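We moved the desks again in May, which makes it the third layout since we took the upper floor at Kemeys. I said I would write down how it went, mostly so I remember next time.

The first plan had everything against the wall. It looked tidy on paper and was miserable to work in. You sat with your back to the whole floor and your knees against whatever was stored underneath. So the pale blue desks came out into the open, where you can get at them from any side, and the storage stayed at the edges.

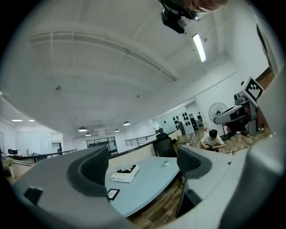

Cables took longer than the furniture did. When a desk is against a wall the wires drop down behind it and you forget them. Out in the open they cross the floor, and somebody has to get down and sort them out. One of us was doing that in a white T-shirt, with black cables running over the floorboards beside him. I bought clips from Jesen and went through the first bag before lunch. Flat covers would be better for the parts where people walk – I have priced them and will order some when the next budget comes through.

The other rule I'm trying is to keep very little on the desks. A small framed card and a lamp are fine. Paper goes in the cabinet. I gave away the old drawer units, the ones 600 mm wide, and so far I haven't missed them.

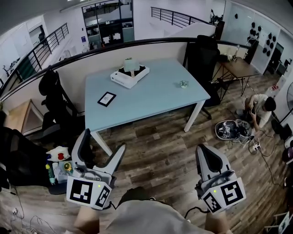 Chairs are still a problem. We have more of them than we have places to sit, and they drift toward the partition and stay there. I would like to keep two near each desk and move the rest downstairs, but the storeroom is full of boxes from Clitura that should have gone back in the spring. I have a van booked for 6 in the evening to take those away. After that I'll measure the storeroom and see how many chairs fit.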